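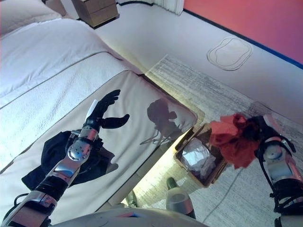 Belmonte, August

When you tidy your room, your eyes and brain share the work so quickly that you never notice. A robot needs software for that, and software is just a long list of instructions that people have typed in.

First comes the seeing part. A dark blue heap on a bed is only a patch of dark dots until the program works out, "Aha, cloth!" It has to learn that a shadow shaped like a hand isn't a hand, too (puppies get muddled by that one!). Our program, Wurnus, practiced on 2,000 pictures of crumpled clothes.

Next comes the planning part, which picks where the fingers should go. One hand can hold on to a red cloth while the other reaches for something else, so the plan has to keep track of both arms and make sure they never bump.

Last of all, the control part tells each joint how far to bend, over and over, many times before you can say "pajamas."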